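**Is the Pikent open day worth the drive from Prastgate?**

Posted by Grostside_Dad

Thinking of taking my two kids to the robot demo at Pikent in September. The flyer promises "the future of handling," which could mean anything, including a forklift. Has anyone been? Is there something to look at or is it mostly slides?

**mossbucket**

Went last year. There are slides. Sit through them, because the demo comes after and the good spots go early. The robot's big opponent was office equipment.

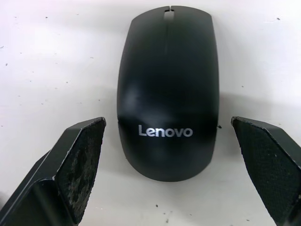 *The gripper's view of a Lenovo mouse*

They put that view up on a screen so you can follow along. My daughter was glued to it. I now know more about gripper pads than I do about my own brakes.

The guide said they had logged 3,281 practice grabs, and he said it like a man who had been there for most of them. You get 2 sessions a day, 19 people in each, so book. 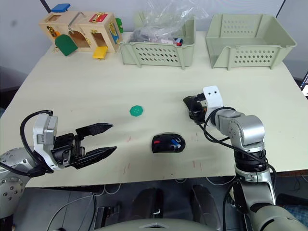 Parking is free but it's behind the Grasso warehouse, and the sign for it faces the wrong way. Go past the gate, feel foolish, turn around. Bring snacks. The vending machine only takes coins, at a robotics company.

**tellmewhen**

Its fine. Kids under 6 will get bored. Mine liked the elevator.

**plainrice**

Agree with mossbucket except on the slides, skip those. They say over 1,000 people came last year and I believe I stood behind all of them for coffee. Afternoon session is quieter.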